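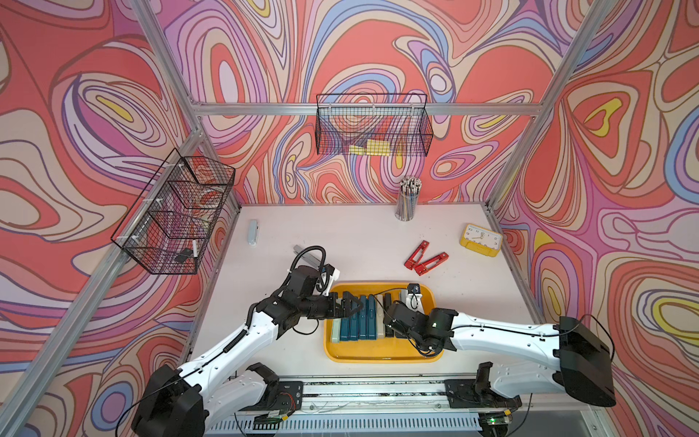 Vesela Krasniqi
Product Lead, Perimeter and Platform, Flaltach
25/05/2021

Liler platform edge and trackside intrusion detection

Product page, rail and light rail. For bus stations and ferry terminals see the Mavari pages, different unit, different brackets.

What it is

Liler is a detection unit for places where people shouldn't be. Platform ends, tunnel mouths, depot fences, the gap by the signal box that everyone local knows about. It watches a strip of ground, works out if something crossing it is a person, and tells the control room. Same unit for all of those, only the mounting kit changes.

It isn't a CCTV system and won't replace one. It sits next to what you've got. Most stations we quote for have decent cameras already and not enough people to look at them, so Liler sends the operator a short clip and a location and leaves the rest to your own procedures.

How it works, short version

Each unit has a thermal sensor and a short-range radar in one housing. Radar picks up movement, thermal confirms it. Both have to agree before an alarm goes out. Foxes, carrier bags, and rain running off a canopy mostly get dropped at this stage. Deer are harder. If you have deer, tell us at survey and we'll set the zones differently.

Processing is done in the unit. No footage leaves the site unless there's an alarm, and then only the clip. Your data protection people usually want that in writing – ask for the privacy sheet, it's two pages.

Trains passing through a zone are masked. The unit learns the shape of a normal movement during commissioning and ignores it afterwards. If you change rolling stock, or start running longer formations, it needs a re-learn. Can be done remotely, overnight is best.

Specification

Detection range, person walking: 43 metres
Detection range, person crawling: ask, depends on the ground
Zones per unit: eight
Units per controller: up to 300
Clips held on the controller: 3,000, oldest overwritten first
Power: over the network cable, or 24V local supply
Housing: powder-coated aluminium, dark grey or yellow
Heater: fitted as standard, switches itself on
Outputs: network, plus two relay contacts for older alarm panels
Warranty: five years on the unit, two on brackets and cable glands

Other colours to order. Heritage stations often ask for green or maroon and we can do both, but add four weeks to the leadtime.

Mounting

Four kits. Pole, wall, fence post, and under-canopy. Pole kit fits most existing lamp columns with the supplied bands, no drilling. Wall kit needs sound brick or concrete, not render on its own. Fence post kit is only for steel palisade, please don't put it on chain link, it moves about in the wind and you'll be getting alarms all night.

Under-canopy kit is the newest. It came out of the work at Thongsuk, where the platforms are narrow and there was nowhere to put a pole without blocking the tactile paving. Tilts down further than the wall kit and the cable comes in from the back.

Mount between three and five metres up. Lower than that and people hang coats on it.

Connecting it up

Works with the main video management systems through the standard interface. We keep a list of tested versions on the support page. If yours isn't on it, send us the version number and we'll check before you order, doesn't cost anything.

For older sites the relay contacts will drive a sounder, a light or a spoken warning. The spoken warning is worth having. A good share of people who wander past a platform end sign are lost, or looking for a short cut, and will turn round if a voice tells them to. Messages can be recorded in your own station voice. Keep them short.

Alarm routing is set on the controller. By zone, by time of day, by severity. So a depot fence can go to the security contractor at night and the depot supervisor in the day, while a tunnel mouth goes straight to route control whatever the hour.

Thongsuk, quick note

First full line install. 364 units, all four mounting kits, three depots and a river bridge. Commissioned in stages with the last section going live in August. The bridge was the awkward one – vibration from passing freight was upsetting the radar and we ended up changing the rubber in the pole kit. That rubber is now standard on everything, and anyone with the older kit can have replacements free, just ask.

The full write up is with our sales team. Bit long, but the section on zone planning is useful if you're doing your own design.

What's in the box

Unit with heater
Mounting kit of your choice
Weatherproof network connector
Two cable glands and one spare
Security key for the bracket screws
Commissioning card with the unit's address on it

Please keep the card. It saves somebody climbing up to read the label.

Not included: network switch, controller, cable, poles. Controllers are quoted seperately as the size depends on how many units you end up with.

Servicing

Clean the window twice a year, more near diesel depots. Soft cloth, plain water, no solvents. Check the bracket screws at the same time. The unit tests itself every night and reports a dirty window or a knocked angle, so in practice most sites go out when it tells them to.

Firmware is sent out signed, and nothing installs without someone at your end approving it. We don't do automatic updates on live railway.

Ordering

Site survey first, for anything over ten units. Smaller jobs can go off drawings and a few photos taken along the platform from both ends. Standard lead time is six weeks for grey, seven for yellow.

Demo units can be borrowed for a month. They come with a tripod and a battery pack, indoor or fenced locations only, not trackside.

Spares, bracket drawings and the wiring guide are on the support page under Liler. If the wiring guide you have shows three relay contacts its the old one, bin it and download again.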